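Kustell (method)

Kustell is a method for teaching two robot arms to share a small work area without a fixed schedule. It was developed at the Bukholm laboratory in Plindville and first described in an August workshop paper. The method is used for short tabletop jobs, mainly moving and sorting small cubes.

Each arm runs its own controller. Before a move, an arm claims the part of the surface it plans to cross, and the other arm plans a path outside that claim. A claim ends when the gripper has left the area – not when the cube has been released, as in earlier versions.

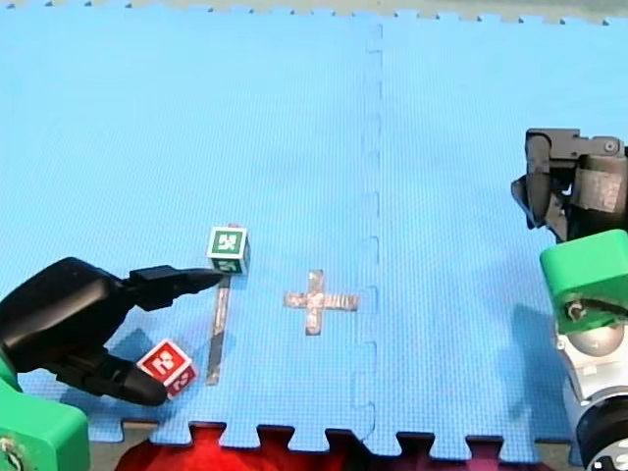
Green and red marker cubes on the foam mat, with the two arms at either side.

Background

Older two-arm systems often divided the table down the middle and gave one half to each arm. This was safe but slow, as a cube near the dividing line could block both arms. Kustell drops the dividing line and lets claims overlap in time as long as they do not overlap in space.

Test setup
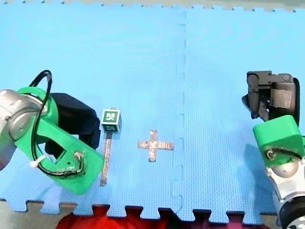 Trials in Plindville followed a set routine. The operator placed the cubes, started both controllers and recorded the result of each attempt. Tape on the mat, including a silver-gray cross between the two arms, served as a reference when the cubes were put back. A trial counted as a success only if the cube came to rest on its target and neither arm had stopped for safety.

The main series had 187 trials. Kustell failed in 31 of them, and the fixed-division method, run on the same starting layouts, failed in 34. The authors did not treat this difference as meaningful. They put more weight on the time needed per trial, which was shorter with Kustell in most layouts. Two trials were repeated after a controller lost its connection – both repeats are included in the total.

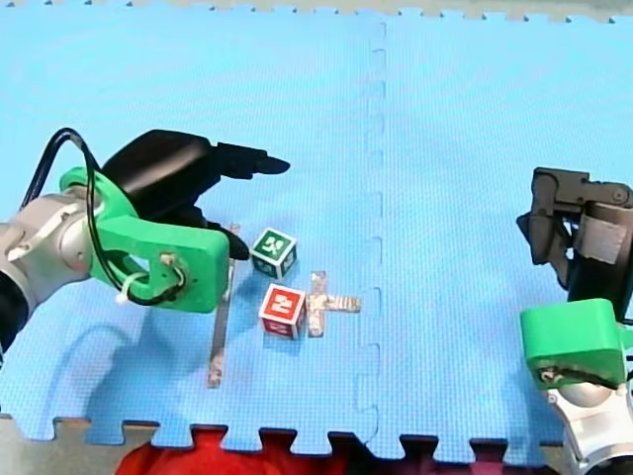
Limitations

The method assumes that both arms report their positions correctly. It has no means of handling a third arm, and a person reaching over the mat is not treated as a claim. Later work under the name Saab-Kustell added a waiting rule for cases in which both arms claim the same area at once.

Categories: Robot control | Multi-robot systems | Motion planning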